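3.2. Superficies claras y reflejo de la luz en puestos de trabajo pequeños

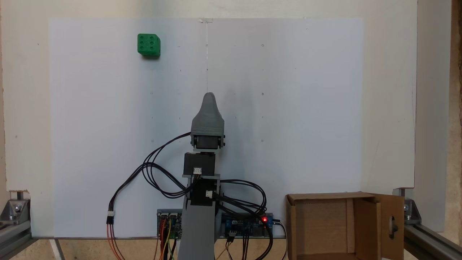 Figura 4. Panel blanco delante de una pared de tono algo más cálido. En la parte superior izquierda, un dado verde con su sombra débil.

La segunda parte del estudio se ocupa de las superficies verticales que quedan detrás de la mesa. En la literatura sobre iluminación de interiores se trata con frecuencia el color del techo, pero mucho menos el color del fondo inmediato, es decir, de aquello que la persona tiene delante de los ojos durante varias horas. Un panel blanco contra una pared de blanco roto (Figura 4) es una combinación corriente, y las dos superficies no se perciben como iguales cuando están una al lado de la otra.

Las mediciones se hicieron en las salas de Lirby, durante el mes de julio, con las persianas cerradas y una única luminaria regulable. Para cada fondo se fijaron dos niveles de iluminancia sobre la mesa, 200 y 500 lux. El luxómetro se colocó siempre en el mismo punto, a 470 mm del fondo, y se esperó a que la lectura fuera estable antes de anotarla. Las lecturas de la mañana fueron repetidas por la tarde por Akash Dubey, que no conocía los primeros valores.

Se recogieron en total 390 valoraciones de comodidad visual, en una escala de siete puntos. Con el nivel bajo, los participantes prefirieron el fondo más blanco. Con el nivel alto la preferencia se invirtió – el tono cálido recibió mejores notas – y varias personas mencionaron cansancio en los ojos al cabo de media hora. Este resultado coincide en parte con el trabajo anterior de Reuter y Kuhlmann, aunque en aquel caso se utilizaron fondos de mayor tamaño y las sesiones eran más cortas.

Queda sin resolver la influencia del acabado. Los paneles mates y satinados se analizaron juntos en esta fase, por lo cual no es posible separar el efecto del tono y el efecto del brillo. En el apartado 3.3 se presentan los datos de los fondos grises, obtenidos con el mismo procedimiento.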